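Istbridge, 29/04/2020

# Reuse hall in Istbridge gets new white sorting tables, opens again in June

The household reuse hall in Istbridge will open again for visitors in June, with a new arrangement of the sorting room and a simpler way to give away kitchen things. The hall has been closed to the public for some weeks, but the work inside did not stop. Boxes that were left before the closing have been opened, cleaned and put in order by a very small team.

The hall is run by Mendes, a local association that collects household goods and passes them on to families who set up a new home. Before the closing it gave out 169 kitchen sets in one winter. A set is pots, plates, cutlery and storage containers for one household. The waiting list now has 227 names, and the association expects that it will grow before the summer.

"People ask us mostly for the small things," says Aminu Oyewole, who leads the sorting. "A table you can find on the street, or a neighbor gives it. But a container with a lid that fits, this is more difficult than you think."

Lids are in fact the reason for a big part of the changes. In the old room all the containers went in one deep bin, and the lids went in another one. Whoever packed a set had to search in both, and many sets left the hall with a lid that was too big or too small. Some families came back to exchange it, others did not come back and used a plate as a cover. Under the new rule a container is closed with its own lid at the moment when it arrives. If there is no lid, it goes to a separate shelf for bowls and is given out as a bowl.

The second change is about the place. The former sorting room was narrow and had brown benches along the wall, which Oyewole describes as "good for shoes, bad for seeing dirt." The association moved the sorting to the larger room on the side of the yard. It has better windows, a sink with warm water and a floor that can be washed. The old room will become storage for blankets and curtains, which until now were kept in the corridor and made the fire inspector unhappy each year.

Not everybody in the association was in favor of the move. The larger room was used for a repair evening, when people brought toasters and lamps, and the repair group is now without a fixed place. Adebayo Wike, who organized these evenings, says he understands the decision but he would like to have an answer soon. He has asked for two evenings per month in the new room, after the sorting is finished. The association promised to speak about it before the opening.

The money for the furniture came from a neighborhood collection and from Brikatach, a shop for used office furniture, which let the tables go for a low price. The association paid around 300 for everything together, transport included. The shelves are the old ones, only painted.

Tables in a light color were a wish of the sorters from the beginning. On a dark surface, they say, a chip in a glass or a crack in a plastic box is easy to miss, and the item goes in a set when it should go in the waste. The table with the white container on it has a wide, flat top with a matte surface, and its back corner on the right is rounded. Wike, who was against the move but not against the furniture, says the matte top is the better choice because a shiny one gives reflections in the afternoon and makes the eyes tired.
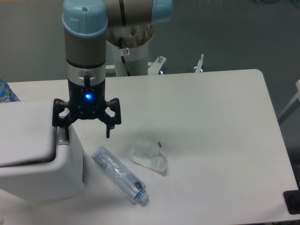
Sorting follows the same order for every container, and Oyewole has written it on a sheet for the people who will start in June. First the lid is taken off and tried again, then the inside is checked for smell and for stains, then the edge is felt with a finger. On a white top like this one, slightly grayish in the light and with only soft shadows under the things, a loose crumb or a hair is quickly found and wiped away. White containers are checked a second time at the window, as a fine crack in white plastic does not show so easily against a white table. What passes the check is washed, dried with the lid off and closed only when it is fully dry.

For visitors the most visible difference will be at the entrance. Donations are no longer left in front of the door. They are handed over at a counter during opening hours, and the person at the counter can say no to a thing that is broken or not clean. The association knows that this is a little unpleasant for both sides, but last year it paid for several trips to the waste yard with things that should never have come. Bags left outside at night will not be opened.

Accepted from June are pots and pans with firm handles, plates and bowls without chips, cutlery, cutting boards, and food containers together with their lids. Baking tins are welcome also if they are a bit dark from use. Not accepted are pans with a damaged coating, baby bottles, knives without a cover and everything electrical. For electrical things the hall sends people to the counter of Gromorar at the other end of the street – they take small machines for parts.

Families on the waiting list do not need to register again. They will get a message with a time to come, one household after the other, so that there is no line in the yard. The sets will be packed before, but it is possible to exchange single pieces on the spot. Who wants only one or two items can come without a time in the last hour before closing.

The exact opening day is not fixed yet and depends on the permission from the town. Mendes will put it on the door of the hall and on the notice board at the library. Until then the team asks people to keep their donations at home, and to look in the meantime for the lids.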